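Zisa: joint statements from the Ullport and Baltitz talks

27th May, by the Zisa maintainer
14 comments | Share

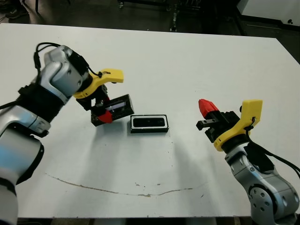

Two arms at a white table, the left gripper with one yellow finger and one red fingertip.

What you get

Zisa is a collection of 752 public statements from the border and ferry talks between Ullport and Baltitz. I started it as a folder on my laptop when I got tired of hunting for old press releases every time the two delegations announced another "constructive exchange of views." It grew, people started asking me for copies, and now it has a README, so I guess it's a dataset!

Each record is one statement, put out by one side or by both together. Joint communiqués, opening remarks, closing remarks, those short notes that go out after midnight saying talks will continue in the morning — all of that is in. Newspaper stories about the talks are out, and so are interviews, and so is anything leaked. I get asked about the leaks a lot. They're interesting, I've read them too, but I can't tell you who wrote them or whether the text is complete, and I'd like this to stay a thing you can cite without crossing your fingers.

Files

statements.csv has one row per statement, with the date, the place it was issued, who issued it, the language, and a title if there was one.

texts/ has the full text of each statement as a plain .txt file, named by its id.

pairs.csv links statements that are two versions of the same thing. This is the one I'm proudest of, and it took forever. When the delegations couldn't agree on a text they'd often both publish their own account of the same meeting, and reading them side by side is the best part of the whole collection (one side "reaffirmed its readiness," the other side "noted" it, and so on for pages).

The fields that need explaining

issuer is one of ullport, baltitz or joint. If a text was published by both sides with the same wording, it's joint. If the wording differs by even a word, I treat it as two statements and put them in pairs.csv. I went back and forth on this. There's a pair from the second round where the only difference is "shall" against "will," and it felt silly to split them, but that one word was what they argued over for the whole next round, so split they are.

place is where the statement was issued, which is often different from where the meeting was. Plenty of the Baltitz statements came out after the delegation got home. If you want the meeting place, use venue, and please expect blanks there.

round runs from 1 to 3. Anything issued between rounds gets the number of the round before it and a 1 in the column called interim. Don't drop the interim rows without looking at them first! Most of the real movement on the ferry licenses happened in those gaps, in dull little notes with titles like "Statement on procedural matters."

topic is my own tagging, done by hand. Ferries, fishing, border posts, prisoners, visits, other. A statement can have more than one. I'm one person with one set of opinions, so treat this column as a starting point and retag if your work depends on it.

Gaps and known problems

August of the second round is thin. The Baltitz press office redid its website that summer and a bunch of pages went away, and the copies I found later had the text but no dates. I've marked those rows date_quality = guess. They're in the right order as far as I can work out from what they mention, but I wouldn't build a timeline on them.

The talks paused for Ramadan in every round. If you chart statements per week you'll see the dips, and they've been read more than once as the talks breaking down. They weren't, the pauses were announced ahead of time in joint texts, and those texts are in the collection. I've added a column called pause so you can shade them on a chart.

There are 60 statements where I only have a translation. They're marked original = no. The translations came from the delegations themselves, so I'm fairly comfortable with the sense, but anything that hangs on exact wording (and in diplomacy that's nearly everything) should leave them out.

Scanned texts have scanning mistakes. I've fixed the ones I noticed. The letter l and the number 1 are still having their own border dispute in the early files, mostly in the article numbers, so check before you quote one.

Also, spelling of place names is left as it was in the original. The strait has two names and each side uses its own, even in the joint texts, where it usually shows up with a slash. I didn't touch any of it. If you're searching, search for both.

What people have used it for

Mostly counting words, as far as I can tell. Somebody wrote a nice piece on how "sovereignty" faded out of the openings and crept into the closing remarks. A teacher uses the pairs for a class exercise where students get both versions and have to draft the joint text that never got written, which I love, and I'd be thrilled to see more of that.

I'd be careful about using it to say which side gave up more. The statements are what the two governments wanted people to read. The quiet concessions don't turn up in press releases, and the loud ones were sometimes agreed a long time before they were announced.

How to cite and reuse

Cite it as "Zisa: Ullport–Baltitz statements" with the version number from the VERSION file. The statements themselves are public texts and I claim nothing over them. My tags, the pairs and the cleanup are free to use for anything, and a credit would be nice.

Sending corrections

Open an issue with the statement id and what's wrong. If you have a missing text, please send where you got it along with it, a link or a scan of the whole page is best. I can't take retyped text with no source, even when I'm pretty sure it's right — I did that a few times early on and had to pull them all back out again, and it was a miserable weekend.

I check issues when I can. If I've gone quiet for a while, poke me, I don't mind!

Changes in this version

Added the closing remarks from the third round, both sides. Added the pause column. Fixed a batch of venue entries that said Ullport when the meeting was on the ferry (yes, they met on the ferry, twice). Renamed lang to language so I stop mistyping it.

Still on my list: a proper index of the annexes, and matching up the maps that the texts keep pointing to. Some of the maps were never published and I'd like at least a list of which ones.

Related
Reading a communiqué: notes for beginners
Ferry licenses in the strait, a short timeline
Zisa pairs viewer
Older versions of this dataset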